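Started volunteering at the repair evening in Trandby in September. 13 visits in, a few notes on kitchen faucets.

Most drips are a worn washer or O-ring. Shut the water off under the sink first, then open the faucet to let the pressure out.

Put a rag over the drain. I have lost 3 screws by skipping this. 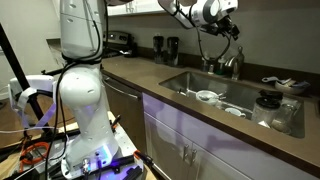 Faucet and sink area, one arm at left, one above.

Take the old washer to the store with you. Sizes that look the same often aren't - Kieran McGrath bought the wrong one twice.

Don't overtighten when you put it back. Hand tight, then a small turn with the wrench.

If it still drips, check the seat for pitting. I'll do a separate thread on that.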